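Speaker notes – "What Guests Write Back About"
Small Lets Meetup, 21st October
Slot is 13 minutes plus questions. Watch the clock this time!

Opening

Hi everybody, thanks for coming in out of the rain (skip that if it's dry). I look after 12 vacation rentals on the coast, most of them in Brusness and a couple up the hill in Plundia. I answer the emails, I meet the plumber, and last winter I finally sat down and read every guest message we'd ever saved. There were 1463 of them. I do not recommend doing this in one week in February with a cold.

What I want to share is what people wrote to us before they arrived, and what I changed because of it. No slides for the first part, so look at me, sorry.

Part one: the arrival email

Our old arrival email was two pages long and I was very proud of it. It had the history of the lighthouse in it. And then folks would call me from the driveway asking for the door code, which was on page two, under the lighthouse.

So now it's short. Address, parking, door code, wifi, my number. The lighthouse lives in the folder on the kitchen table, where people read it on the second morning with a coffee and then tell me all about it.

(Ask the room: who still sends a PDF? Wait for hands. Don't tease them too much.)

One more thing on parking. If your house is on a lane with no name, send a photo of the turn taken in daylight, from the direction people will be driving. Ours in Plundia was taken from the wrong direction for years and we sent a lot of very nice families to the quarry.

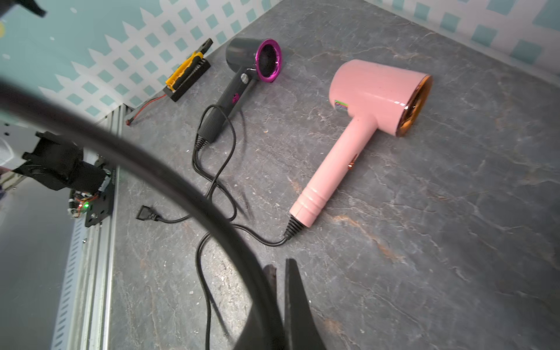
Part two: questions about what's in the house

This was the biggest pile by far. Is there a high chair, is there a corkscrew, do we bring towels, can the dog come, how sharp are the knives. Our listing said "fully equipped," and I think every listing in the county says that, so it tells people nothing and they write in to ask.

I went room by room and typed up a plain list for each house. It took me most of a day per house and I grumbled the whole way through. But I hardly get those emails now, and when I do, I can paste the answer. I keep the lists in Pomura, but a spreadsheet would do you just fine.

Be honest on the list, too. If the oven is small, say it's small. The folks cooking for a crowd will book the other place and be happier there.

Part three: dates and gaps

Short section, skip to the end if I'm running over.

We used to insist on full weeks all year. Now we take 2 nights in the off season, and the cleaning costs more, sure, but the houses stay warm and I find the drips sooner. Hoshino is the little one-bedroom behind the bakery, and it's the one that changed most – couples mainly, and lots of them come back.

Questions

Likely ones: cleaning fees, dogs, hot tubs. On hot tubs just say we don't have any and move on. Handouts of the arrival email are by the door, leave a few for the afternoon group.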